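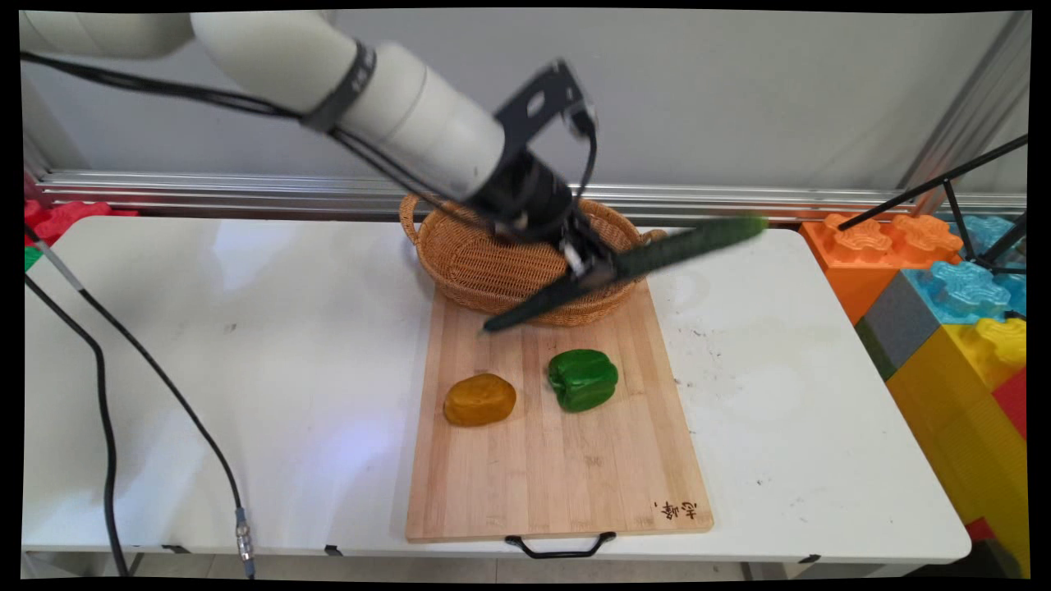 3.2 Produce and containers

The sorting task uses a shallow oval basket of woven wicker with two handles, placed at the back end of a bamboo cutting board (Figure 4). Items start on the board and end in the basket. The set mixes long and rounded shapes; a cucumber and a green bell pepper are typical of the two groups.

Long items proved harder to place. A cucumber held near its middle can reach past the rim, and its final position depends on the angle at release. We therefore scored an item as placed only when it stayed in the basket without touching the board -- contact with a handle was allowed.

The Kalleck set contains 1,547 placements, of which 658 involve long items. Each session was limited to 20 placements, and produce was replaced after six sessions or at the first visible bruise. Labels were checked by Magdy Shawky.

Figure 4. Cucumber above the wicker basket, with a green bell pepper on the board.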